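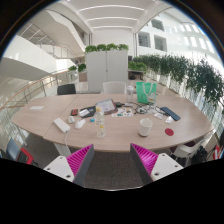 Undau Shared Table, Curved Edge

Product group: Communal and breakout tables
Manufacturer: Maglaya
Supplied and installed by: Fititz

Overview

The Undau is a large shared table intended for atriums, libraries, staff lounges and other open areas where people work for an hour or two at a time and then move on. It is supplied in a light wood-grain finish with rounded, curving edges on all exposed sides. The top is made in sections that meet at a thin seam, which allows the table to be brought into a building through standard doorways and extended at a later date.

The table is shown in everyday use, with a drink bottle, a white mug and a flat red coaster towards the front edge and a computer mouse, papers and a white power unit and cable further along. Purchasers should allow for this mixture of uses when deciding how many places to assign to each table. Maglaya recommends a clear working width of 600 mm per person as a minimum, and more where users are expected to have both a laptop and printed material.

Specification

Finish: light wood grain, matt
Edge: rounded, continuous around corners
Top: sectional, joined from beneath
Places: 6 per standard configuration
Height: fixed
Maximum distributed load per section: 251 kg
Minimum recommended clearance to walls and balustrades: 1,000 mm
Colour alternatives: available to order; samples on request

Power and cables

The standard top has no openings. Portable power units may be placed on the surface and their leads taken over the edge, provided that the lead does not cross a walkway. Where the table is to remain in one position, Fititz can supply an under-top cable tray from the Wivent range, together with clips that hold leads against the underside. Both items can be fitted after installation. Electrical work must be carried out by a licensed electrician and is not included in the price of the table.

Joining and levelling

Sections are drawn together with connecting bolts and aligned by hand before final tightening. Each leg has an adjustable foot. On polished concrete or tile, felt pads should be ordered at the same time as the table. The joint should be inspected after the first month of use and the bolts retightened if any difference in level can be felt across the seam.

Care of the surface

Wipe with a soft damp cloth and dry immediately. A mild neutral detergent may be used for grease or ink. Do not use abrasive pads, solvent cleaners or silicone polish. Coasters are recommended for hot and cold drinks. Liquid should not be left standing along the joint between sections. Adhesive labels and tape should be removed within the day, as residue becomes difficult to lift without marking the finish.

Ordering and delivery

The Undau is made to order. Quotations are prepared from a floor plan showing door widths, lift dimensions and the proposed position of each table. Customers ordering for upper storeys are asked to confirm lift access in writing, and stair carries are charged separately. Packaging is removed by the installers on the day of delivery and recycled where facilities permit.

Returns are not accepted on made-to-order finishes. Damage in transit must be reported within two business days, with the delivery docket number.

Enquiries

Specification and finishes: Ladan Heydari, Product Information
Quotations and site measures: Crisanto Marquez, Customer Projects
Replacement feet, bolts and cable clips: Marion Sutherland, Parts and Service

Page last revised Sunday, May 15, 2022. Dimensions and finishes may be altered without notice.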